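Forums > Patient Records > Retention and Access
June, posted by tarn_edge

Evbridge clinic has closed and its paper charts went to Skadwood for storage. I asked for my full file and got 70 pages. The index sheet lists 195. The covering letter says the rest is "available in summary". Is a summary enough?

ledger_k
No, unless you agreed to one. Ask for copies of every indexed item, and quote the index numbers.

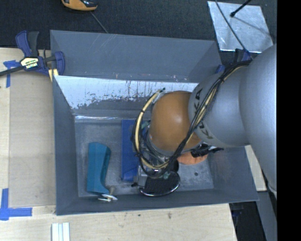
Re: summary or full copy

moss82
Disagree in part. If the missing pages mention other patients or family members, they can hold those back or black them out. They should tell you which ground they rely on.

ledger_k
Withholding a page and summarising it are separate matters. The letter gives no ground at all.

tarn_edge
The index has two codes, J and L. J is Jesik, the old scanning contractor. No key for L.

pell_row
L is Liepiņa, the lab that did the bloods. Those results may sit with the lab, so write there as well.

moss82
Then the 195 may cover two holders. Check that before you complain.

Comments

dunnock: Same letter here, almost 500 pages indexed. Full set came after a second request.

harrow_t: Keep the envelope. Mine was postmarked nine days after the letter date.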